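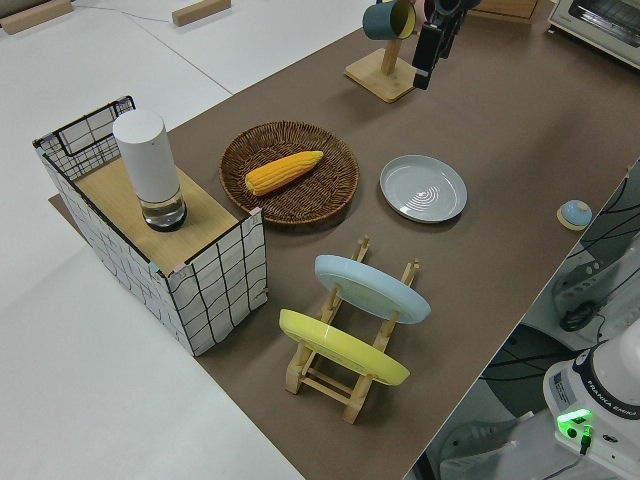

An afternoon at the Brunner open day

I took Tuesday afternoon off work to go to the open day at the Brunner workshop in Skaramholm. I had meant to go last year and missed it. The 487 stops right outside, but it was 17 minutes late leaving Grurness, so I came in halfway through the welcome talk and had to stand at the back by the coats.

The talk was given by Hubert Wyss, who runs the place. He kept it short. They work on getting robot arms to do ordinary kitchen jobs, mostly picking things up and putting them where they belong. He said factory arms have been very good for years at doing the same thing in the same spot, and that a kitchen is harder work for them. Mugs get left with the handle facing the wrong way. Plates are thin and shiny, and they stand up on edge when you put them to drain. He had slides for this, although we could all have gone and looked at our own sinks.

Then we were split up. There were 32 of us on the list, and my group got Corina Berchtold, who builds the table set-ups. I was pleased about that as I am more interested in tables than in slides.

Hers had a brown top and a lot of things I could have bought in any homeware shop: a slatted dish rack with a blue plate and a yellow plate in it, a wooden mug tree, a dark woven basket with an ear of corn lying in it. The arms are Franka Emika ones, white with black grippers. I had expected something much bigger. You could have one in a spare room if you moved the bed.

The job for our session was the mug tree. An arm had to take a mug off its peg and put it down on the table, then do the same in reverse. Kilian Kuster was at the computer and Corina talked us through it. She said taking a mug off is fairly easy and hanging it up again is the hard half, as the handle has to go over the peg at the right angle and the gripper is in the way of seeing it.

It was slow. I would like to be clear about that for anyone who has only seen these things in speeded-up videos. The gripper came down, stopped, shifted a little to one side, stopped again, and only then closed. A man near me asked if it was broken. Kilian said no, that was the speed they ran it at with visitors in the room.
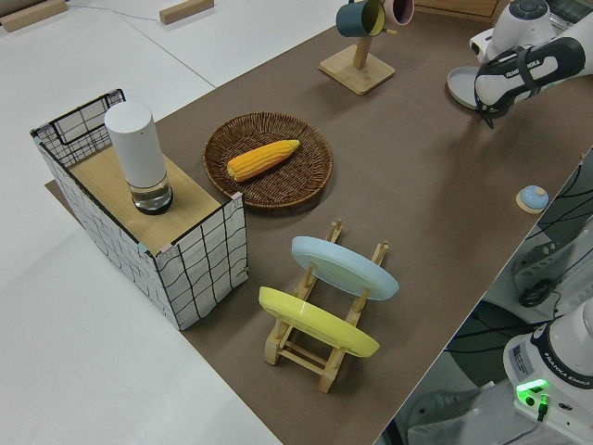
The first go at hanging the mug back up missed the peg and Kilian stopped it. The second one went on. There was a bit of clapping, which I joined in with – it is hard not to when you have been holding your breath over a mug.

I asked Corina why the table had so much on it that the arm wasn't going to touch. She said a bare table is too easy. If the robot only ever sees one mug and nothing else, it gets confused the moment somebody leaves their lunch out. So they keep other things about and move them between sessions. She picks most of it herself and prefers things with different shapes and finishes, shiny as well as dull.

Someone else asked when we would be able to have one at home to empty the dishwasher. Corina said she didn't know and wouldn't guess. I liked that answer more than the one in the leaflet.

Afterwards there was coffee and a table of Zimley biscuits, and I got talking to Mathias Eder, who had come over from the technical college to look at the safety side for his students. He thought the session should have started with the stop button. I think he is probably right, though the children in the next group would have wanted to press it.

They are doing another one in April, with longer sessions and fewer people in each. You have to book by email. I have put my name down and will take the earlier bus.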